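Vilside Toy Library Members' Forum
Board: Care and Storage of Stock
Topic: Wooden blocks — whether mixed sets should be lent

D_Rafferty
Members are asked to give their views on the present rule that building blocks may be lent only in complete, single-maker sets. The rule was adopted when the catalogue held 1145 items. It now holds 1289, and a good part of the increase consists of loose blocks given to us without boxes. I should be grateful for replies before the January meeting.
Dymphna Rafferty

N.Upadhyay
I am in favour of relaxing the rule. Children do not sort by maker. An arch from one set will sit on a cube from another, provided that the sizes agree, and most of the donated pieces have proved close enough for ordinary building.

Beat Eberhard
I regret that I cannot agree. "Close enough" is precisely the difficulty. I measured a Burnov cube against a Buthelezi cube and found a difference of 3 mm. Over a tower of any height this matters, and the borrower will conclude that the library has supplied a faulty set.

N.Upadhyay
With respect, a child of four will conclude that the tower has fallen down. I would accept a label reading "mixed blocks, sizes may vary".

lmulder
May I raise the separate matter of painted and unpainted pieces. The plain wood takes up dirt far more readily than the painted, and I have had no success in removing old marks from it. A damp cloth with a little soap is all that should be used. Soaking raises the grain, and I would ask members to stop recommending it. The painted pieces may be wiped in the same way, but chipped corners should be looked at before the piece is lent to a household with very young children.
Lieven Mulder

D_Rafferty
The present guidance does recommend soaking. It will be corrected.

Beat Eberhard
Sanding was approved in 2000 for plain blocks and I see no reason to withdraw it. A fine paper removes most stains.

lmulder
It also alters the size, which I had understood to be Mr Eberhard's chief concern.

Beat Eberhard
The point is noted. Light sanding only, then.

FaizalT
Four views of loose blocks. Members will observe that painted and plain pieces have been put together, and that the colours do not suggest any one set. I have no firm opinion on lending, but I should not care to be asked to divide these by maker.
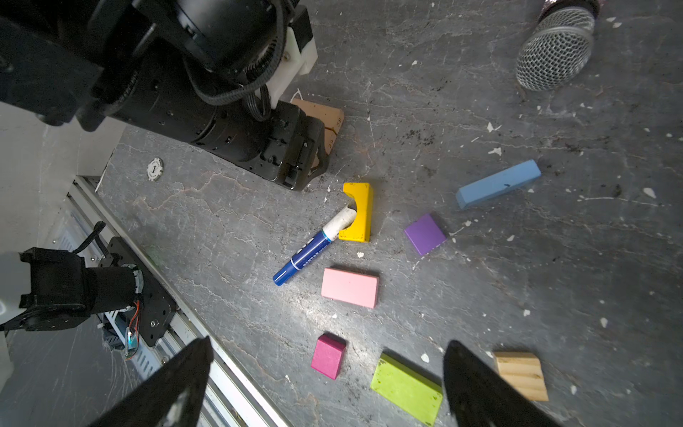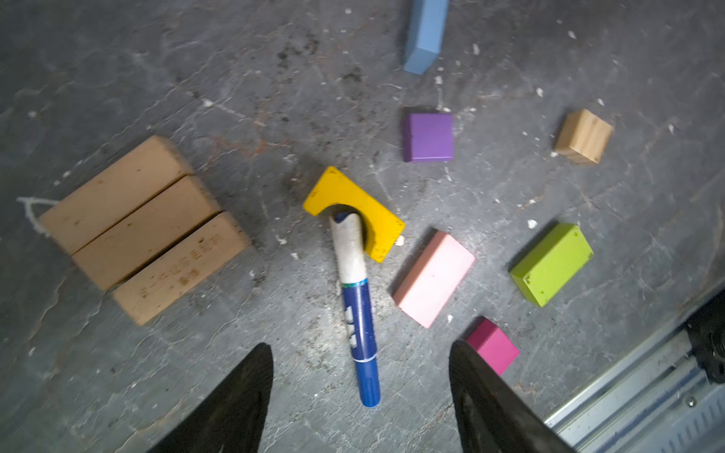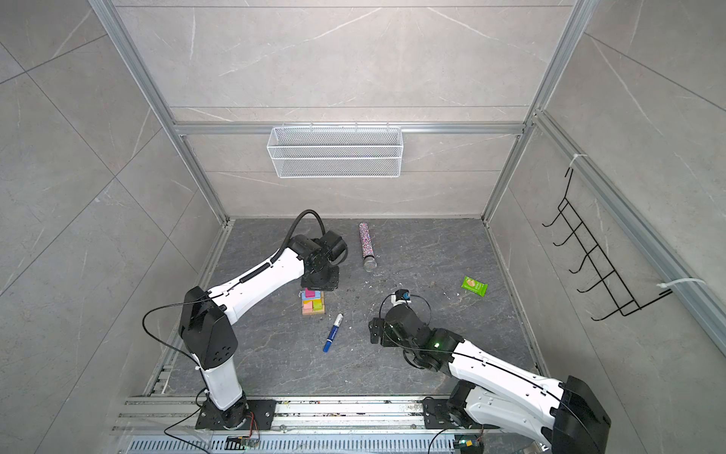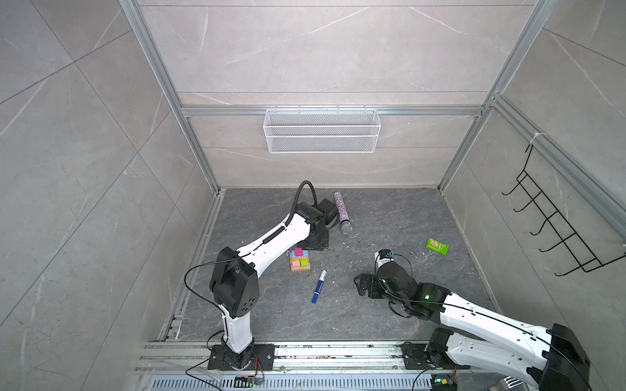 Second picture: yellow arch, with three plain blocks side by side to the left. Posted by FaizalT.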